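2025-04-06

Flelden chapel organ, workshop notes. Writing this up before I forget, Ilse you can fill in the bits I missed.

Got the wind chest lid off finally. 20 screws, all slotted, two of them with heads so chewed I had to drill. Leather on the pallets is worse at the bass end, the treble ones would maybe do another few years but no sense stopping halfway. Decided: releather the lot. Told the minister on the phone, she was fine with it, asked mostly if they'd have something to sing to for Easter. Said yes to the reed organ from the schoolroom, no to the pipes. She took it well.

Reed organ – pumped it for a bit this morning. Wheezy but holds. Low D ciphers when it's damp. Brushed the reed out, better, not cured. Whoever plays should just avoid sitting on that note at the end of a verse. Left a slip of paper on the music desk saying so.

Pipes. All 708 are out and trayed. Labels are on the feet in pencil, NOT on tape, the tape last time took the finish off. Trays stacked under the long bench by rank, Great on the left, Swell on the right. The Dulciana has a few squashed at the mouth, looks like somebody leaned a ladder in there way back. Straightened the worst one on the mandrel, went slow, came out nice. Rest of them tomorrow if the mandrel isn't wanted for the other job.

Question for Ilse: the Hinrichs notebook gives the wind pressure at 72 mm. I got less than that at the chest before we pulled it down, but the bellows were leaking all along the back fold so my number means nothing. Do we voice to the notebook or to what the congregation has been hearing all these years? I lean notebook. The old alto in the front row will tell us it's too loud whichever we do.
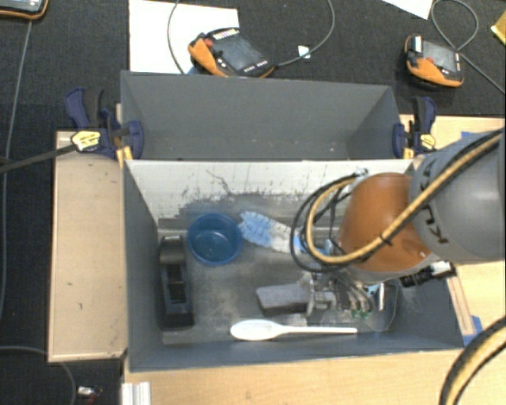
Also the bellows. Back fold is split the full width, and someone patched it with what looks like bicycle inner tube and a lot of glue. Glue's gone to brown glass. Scraped one corner to see, comes up with the warm knife but it wants patience. Need a full skin for the gussets, not offcuts. Turanby had nothing the right weight last time I asked, try them again, otherwise order from the usual place and wait.

Hymn numbers board – they asked if we could look at it while the rest is here. Rail is loose, one slot is split. Ten minute job, hide glue and a clamp. Did it at lunch. Dont let me forget to bring it back with the reservoir, it's on the windowsill by the kettle.

Found inside the case, behind the lowest pedal pipe: a folded order of service for a harvest thanksgiving, no year on it. Four hymns and an anthem, somebody's shopping on the back (suet, lamp oil, blue thread). Also a choirboy's name scratched in the case wood, or half of it. Put the paper in an envelope for the minister. Scratched name stays, obviously.

Blower motor. Ran it on the bench, sounds OK, bearings a little dry. Oiled. The felt around the trunk is full of moth so that all goes. Bagged it and put it straight outside.

Schedule as I see it

Pallets – start this week, Ilse cutting, me gluing
Bellows – once the skins are here
Pipe repairs – in between
Back in the chapel, regulate, tune – August, and not the first part of it, they have a wedding and the baptisms

The chapel wants a short service of rededication when it's all playing. They'd like one of us to say a few words. Not me. Ilse?

Money: the Verkstead fund has paid the first part. The second part goes out when the chest is back in, and they want photos of the pallets before and after. I have before. Remind me to take after before the chest gets closed up, last time I clean forgot and had to take the lid off again.

Odds and ends
– the organist asked for a softer bench cushion. Said it's not ours to do, she looked so sad I measured it anyway.
– tuning slides on the Fifteenth are rusted, replace all, don't try to clean.
– stop knob for the Open Diapason has its ivory face coming loose. Fish glue, tiny bit.
– need more red felt punchings, down to the last bag.
– key to the chapel side door is on teh hook with the van key. Needs to go back to the minister, she only has the one other.

Stopped at six. Glue pot off, checked it twice. Tomorrow: rest of the Dulciana, then the first octave of pallets if the leather is cut.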